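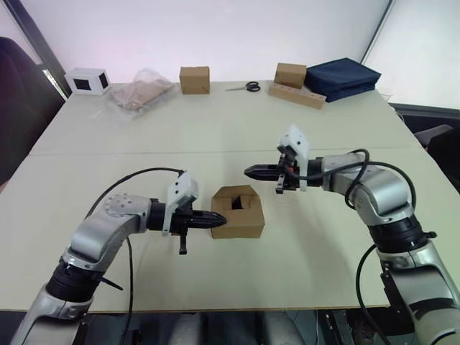

Brurnlow Senior Wins Matheson Prize for Translation

Tsung-han Sin did not plan to enter the Matheson Prize. The Brurnlow College senior had translated two short stories from Portuguese for a seminar and thought he was finished with them in September.

His adviser in the modern languages department asked him to send them in anyway. Last month he learned that his work had placed first in the undergraduate division, which drew 638 entries from colleges across the region.

"I read the email on the bus and missed my stop," Sin said.

The prize comes with $700 and publication in the spring issue of the Enderham Review. Sin is the first Brurnlow student to win in the division.

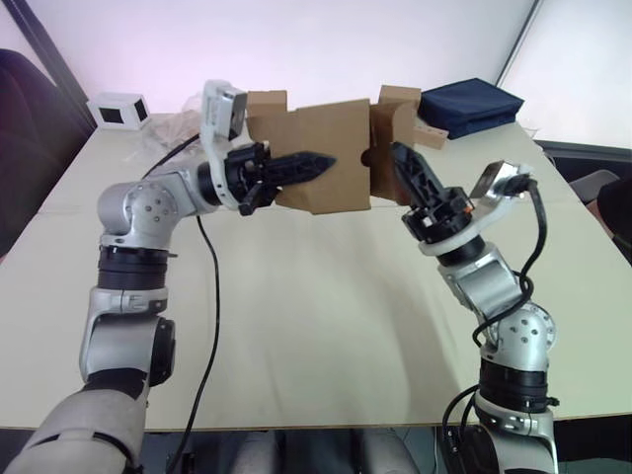 Two robot arms with their grippers on a folded cardboard box.

Sin, a linguistics major with a minor in Portuguese, started the language in his first year to fill a morning slot in his schedule. He later spent a semester in Coimbra, where he found the stories in a used paperback. Both are set in a fishing town and told by the same narrator at different ages.

The hardest part, he said, was the dialogue. One character uses sayings that have no close match in English, and Sin went through several drafts before settling on plain wording.

Judges praised the "steady ear" of the translation and the short note Sin wrote to go with it.

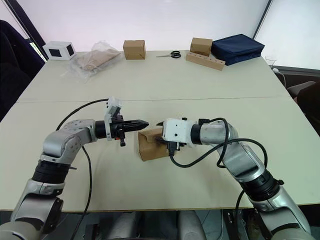
Robot arms over a long white table.

Sin will read from both stories at 7 p.m. in the Cevier Room on the second floor of the library. The reading is free and open to the public, and seating is limited to 100. Copies of the originals will be on hand for those who want to follow along.

After graduation Sin hopes to begin a master's program in translation. He is now working on a third story by the same author.

Students who want to enter next year's contest can pick up guidelines at the department office.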